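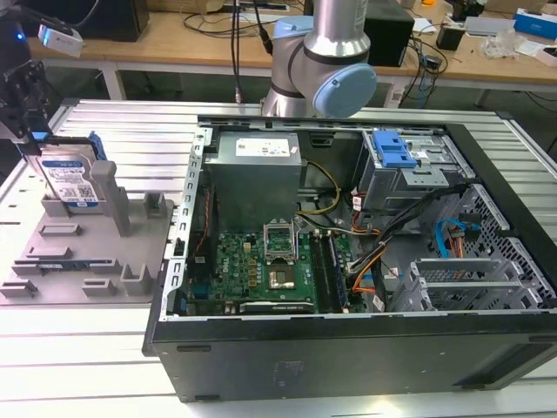
How often should I clean the dust out of my computer?
Twice a year suits most homes, and every couple of months if you've got a cat or a dog that sheds.

I love this job! It costs next to nothing, and an old machine that roars like a hairdryer can be a joy to sit beside again.

Shut down properly, switch off at the wall and pull the plug. Hold the power button in for 5 seconds, then take the whole thing outdoors if it's dry — July is perfect — or into the garage with the door up.

Use a soft paintbrush, 2 inches wide and never used for paint. Brush towards you and let the dust drop out. Hold each fan still with a finger before you go near it with canned air, and keep the can upright. Short puffs!

Filters on the front usually pull off. Rinse them under the tap with a drop of washing-up liquid and leave them overnight on a tea towel. They must be bone dry before they go back.

Screws go in an egg box, one hollow for each part of the case. I had this from Hüsnü Sönmez at the Indcombe repair morning and I've not lost one since.

Please don't use the hoover inside, and leave the power supply shut. A puff through its grille is plenty.

Next on the page: getting crumbs out of a keyboard (you'll want a cocktail stick and some patience).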